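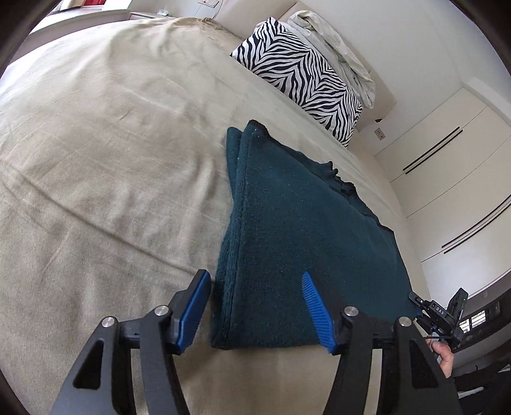
The towel between the blue pads, on the bedspread.

I promised in February that I would write about the software side of the towel work, and then I did not write anything for a long time. So now I try to make up for it.

The hardware is quite simple to understand. One person holds the gripper, closes it on the cloth, moves, opens it again. What took most of my summer is everything that comes after: the tool which cuts a long recording into pieces a policy can learn from. I call it Harasym, and it is a small Python program with too many options.

My first version looked only at the width of the jaws. When the width went under a limit, I marked "grasp", and when it went over, I marked "release". With a cup this is fine. With a folded towel it is a disaster. A thick stack stops the fingers early, so the width stays large although the pads are pressing well, and my program believed that there was no grasp at all. On one evening I went through 20 recordings by hand and found the same mistake in almost 30 places.

The second version looks at the speed of closing as well. If the fingers were moving towards each other and then become still, I take this as contact, whatever the width is. I keep the state for 6 samples before I accept it, otherwise every small shake of the hand makes a new label. It is a plain state machine with three states: open, closing, holding. I was a little ashamed to use something so old-fashioned, but I can read it and I can repair it.

The other problem was time. The camera images and the finger width arrive on different clocks, and the difference grows slowly during a session. Metileo, the player we use for checking the labels, was hiding this from me because it always jumps to the nearest image. I only noticed when I drew both signals on one plot and saw the fingers closing before the picture showed it. Now I correct the drift with a straight line fitted over the whole session - not elegant, but the labels sit where they should.

Fabric is still difficult for the perception part. The edges of a folded stack look very similar to each other, and the model which should find the top layer often chooses the one under it. I tried to give it a smaller crop near the pads, and on terry cloth this helped. On bed sheets I saw no change, and I do not know yet why.

Next I want to move the label check into Avby, so that a bad recording is refused on the same day and not a week later. The configuration file also needs cleaning. There are two settings with nearly the same name, and last week I changed the wrong one again.

Posted Fri 21 August in Skesik notes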